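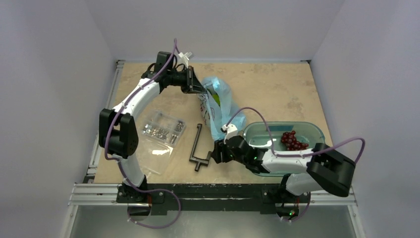 Ticket 300, Premalura bags, opened Sunday, April 9, 2023. Complaint: the mouth of the bag closes up again before anything can go in. Same batch from Zendel as in January. The blue plastic is thin enough to see through and creases down the sides, and the black printing gets so distorted in the folds that it can't be read. Batch size is 800.

Tried first: opening the bag from one side only. Failed 6 times.

Tried second: holding the left edge and working the opening from the other side. Better, 2 failures.

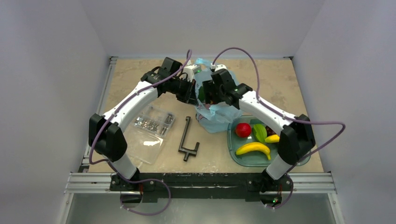

Both of those were with the bag lying flat to begin with. Next step is to crease the rim outward before filling. Asked Hämäläinen for a stiffer bag to compare. Status: open.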